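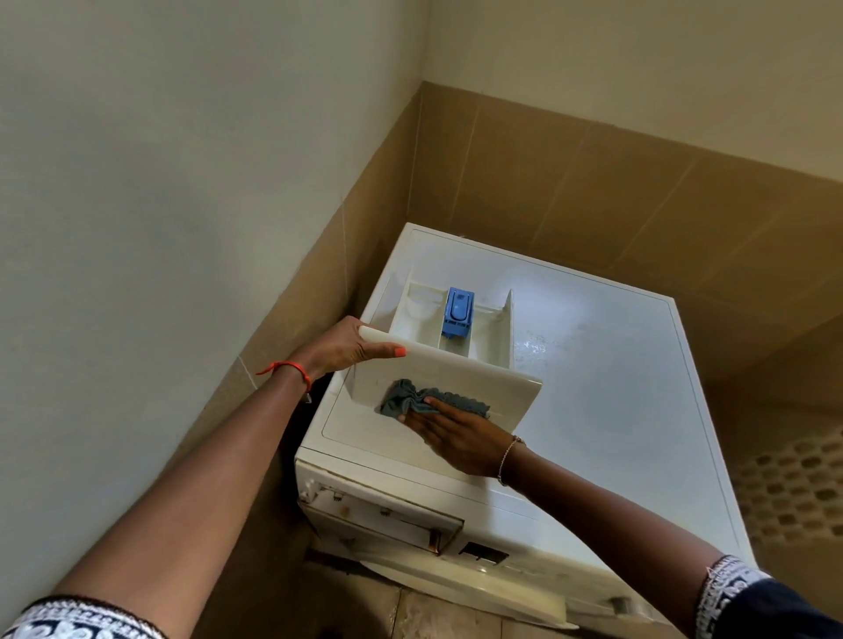

제목: Re: [장비계획] 가사 작업 데이터 수집 장비, 내년 예산안 의견 주세요

답이 늦었습니다. 견적서를 세 번 읽었는데 읽을 때마다 합계가 조금씩 커지는 기분이라 한동안 덮어 두었습니다.

> 10월 안에 내년 장비 목록을 확정해야 합니다. 현재 안은 이렇습니다.
> 1) Haslinger 양팔 매니퓰레이터 한 대
> 2) Wesivo 머리 장착형 카메라 8세트
> 3) Rornen 원격조작 장갑, 수량 미정
> 첫 작업군은 욕실 세탁기 청소(세제함 닦기, 상판과 모서리 닦기)로 잡았습니다.
> Gilteo 쪽에서는 양팔을 먼저 사고 카메라는 하반기로 미루자고 합니다. 반대하실 분은 이유를 적어 주세요.

반대합니다. 이유를 적으라고 하셔서 적습니다.

1번부터 보겠습니다. Haslinger 팔이 좋은 물건인 건 압니다. 받침대까지 합쳐 300kg이라는 것도 압니다. 그런데 우리가 첫 작업군으로 고른 곳은 욕실 구석입니다. 세탁기가 벽에 바짝 붙어 있고 바로 앞에 배수로가 지나가고 옆에는 변기가 있습니다. 300kg짜리를 거기 어디에 세울지 배치도를 그려 보신 분이 계시면 공유 부탁드립니다. 저도 그려 봤는데 변기를 철거하는 안밖에 안 나왔고, 철거비는 견적에 없습니다.

작업 자체도 만만하지 않습니다. 세제함은 한 손으로 기울여 들고 다른 손으로 밑면에 천을 눌러 닦습니다. 칸막이도 있고 가운데 파란 사이펀 캡도 있어서 잡을 데가 넉넉하지 않습니다. 상판은 그나마 평평한데, 물때가 얼룩덜룩한 면에 조명이 반사되면 어디가 얼룩이고 어디가 빛인지 저도 헷갈립니다. 팔을 먼저 사면 이런 걸 보여 줄 자료 없이 팔만 있는 상태로 상반기를 보내게 됩니다. 재작년에 모바일 베이스를 먼저 사서 1년 동안 외투를 걸어 두었던 일은 다들 기억하실 겁니다.
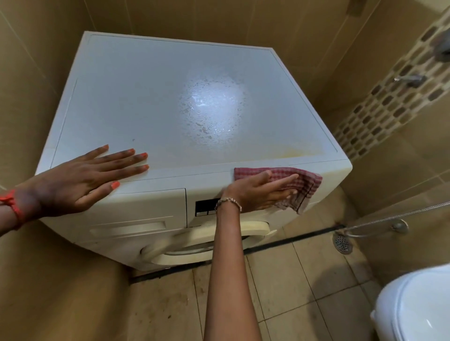
욕실 작업군, 상판과 앞쪽 모서리 닦기. 왼손은 상판에 대고 오른손으로 체크무늬 천을 누르는 동작.

이런 양손 동작을 사람 시점으로 먼저 모으는 게 순서라고 봅니다. 그래서 제 안은 이렇습니다.

- 상반기: Wesivo 카메라 8세트 전부. 예비 배터리 18개를 같은 발주에 넣을 것. 따로 사면 배송비가 또 붙고, 그 배송비는 왜인지 늘 제 과제에서 나갑니다.
- 상반기: 수집 시간은 욕실 작업군만 40시간. 주방은 욕실이 끝난 다음에 이야기합시다.
- 하반기: Haslinger는 구매 말고 3개월 임차부터. 받침대 없는 벽 고정형이 되는지도 물어봐 주세요.
- Rornen 장갑: 보류. 젖은 천을 쥐어도 되는지 문의했더니 "권장하지 않음"이라는 답을 받았습니다. 청소 작업에 쓸 장갑입니다.

소모품 항목이 통째로 빠진 것도 짚겠습니다. 천은 종류별로 있어야 합니다. 가장자리가 물결 모양인 것과 술이 달린 것은 모서리에 걸쳤을 때 늘어지는 모양이 다르고, 나중에 인식 쪽에서 분명히 그걸 물어봅니다. 금액으로 치면 팔 케이블 하나 값도 안 되니 결재에서 걸릴 일은 없겠지만, 우리 결재 시스템은 큰돈보다 행주에 더 엄격한 편이라 용도란을 정성껏 써 주시기 바랍니다.

Gilteo 쪽에서 걱정하는 건 하반기로 넘기면 팔 단가가 오른다는 점인 듯합니다. 일리는 있습니다. 다만 받은 견적서 유효기간이 이미 지났으니, 어차피 오른 값을 보게 될 것 같습니다.

임차 조건은 제가 문의해 두겠습니다. 욕실 문 폭을 재신 분은 수치를 여기에 회신해 주세요. 지난번 표에는 "적당함"이라고만 적혀 있습니다.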